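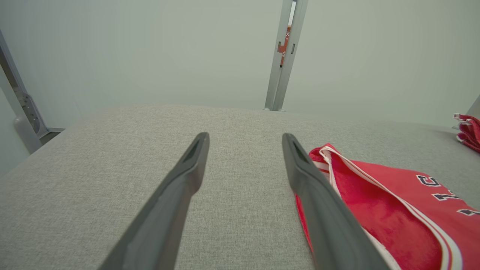
Pale gray woven upholstery, the color of half the living rooms in the catalogs.

Home Food Garden Money Travel
6 min read

The Sofa That Cleans Itself, and Other Things the Label Says

Go shopping for a couch this spring and you will have trouble finding one that admits it can get dirty. The tags talk about "performance" fabric. Red wine beads up and rolls away. Dogs are welcome, and so are toddlers with markers. Somehow all of this comes in oatmeal, fog and bone.

I spent a good part of May sitting on these things in the showrooms at Rindthorpe, the furniture outlet park off the highway, and I asked the same question in every store. What does "performance" mean? I got a different answer each time. One salesperson told me it was a coating. Another said the protection was in the yarn and could never wear off. A third said it was "more of a category," and I suspect that one was closest.

The word has no fixed meaning on a hang tag. It can mean a fiber that doesn't soak up much liquid, or an ordinary polyester sprayed with something at the end of the line. Those are very different purchases. A spray can wear thin where people sit, and the seat is the part you wanted protected.

Take Hiltex, the fabric name I saw most often. Its card promises "lifetime stain defense." Turn the card over and the lifetime is that of the finish, which the warranty puts at 2 years. Body oil isn't covered. Neither is hair dye, newspaper ink, or "accumulated soiling," a phrase that seems to cover whatever happens when people use a couch.

Saxena, which sells mid-priced sectionals, charges $85 a seat for its upgraded cloth. I asked for swatches of the upgraded and the plain, took both home and put coffee, olive oil and mustard on them. After 15 minutes I blotted with a damp rag. The coffee came out of both. The oil left a shadow on both. The mustard did better on the expensive one, I'll give them that, but you could still find it if you knew where to look.

One kitchen counter is not a lab. But the stores don't have much of a lab either. The demo is always water, or wine poured from a height and wiped up at once, by someone who knew it was coming. Spills at my house get discovered.

Then there is the rub count, which Nandito prints in large type on every tag. It tells you how many passes a machine made before the cloth showed wear. It says nothing about pilling, fading or cat claws, and a high number on a thin cushion still gets you a thin cushion.

What I'd ask for instead is dull. Get the fiber content in writing. Find the cleaning code, usually stapled under the seat, and walk away from an X, which means vacuum only. Ask if the covers unzip, and then ask if you're allowed to wash them, as plenty of zippers are only there for the factory. Take a swatch home and be mean to it.

My own couch is around 8 years old, brown, and makes no claims.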